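Progress report, Skova kitchen automation project
Friday, February 15, 2019

Work this period was on the sink-clearing task for the Kasovport canteen. The simulated kitchen is finished and the planner has completed 1,279 trial runs in it. It cleared both basins in 976 of them. Most of the failures were soft food breaking in the grip.

The hardest layouts have food in both basins and more on a plate at the far end, with a long item lying next to the drain strainer. 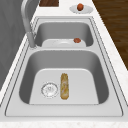 ## Effect on staff

Two dishroom workers have moved to prep for part of each shift – both asked for the change. Hours and pay are the same. The remaining crew still scrapes plates by hand and will keep doing so through the trial.

Staff at the Darnden site raised two concerns: who clears a jam during the lunch rush, and whether the late shift will be cut. The first is covered in the new training sheet. The second is with management and needs an answer before we install anything there.

## Next

- Guzmán to deliver softer grip pads
- Rerun the failed layouts
- First supervised shift at Kasovport in May

Spending is within budget.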